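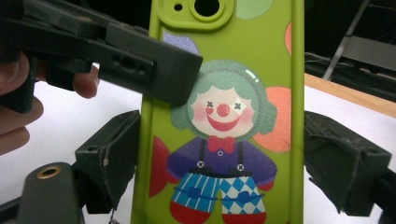 Lime green case with a clown on the back, raised rim down both sides.

Home > Crafts > Paint & Print > Phone Stuff

Filed under: Weekend Makes
February 20, 2024 | by the Drora craft desk

How to Paint Your Own Phone Case

I love this project! You need a plain case, a few paint pens and one free evening, and you end up with something you'll see every single day.

What you need: a smooth hard case (soft ones flex and the paint cracks), acrylic paint pens, rubbing alcohol, 200 grit sandpaper, a pencil and clear matte sealer. I use Lindholm pens for color and a fine Ackermann liner for the outlines.

1. Take the phone out first. Wipe the case with alcohol and let it dry.

2. Sand the back lightly until the shine is gone, then wipe again. Go easy near the camera opening.

3. Sketch your drawing on paper at full size. Faces are so much fun - big cheeks, silly hair, a round nose - and they still read well from across a table. Keep everything a little way in from the rim, where your fingers rub.

4. Scribble pencil on the back of the sketch, tape it down and trace over the lines to transfer it.

5. Fill the big shapes first. Two thin coats beat a thick one, and pale colors may want a third on a bright case. Outlines go on last, then tiny white highlights (my favorite part!).

6. Tape over the camera hole and the inside, then spray two light coats of sealer outdoors. Leave it overnight before the phone goes back in.

Paint skipping on you? Sand that spot again and press the pen tip on scrap paper until it flows.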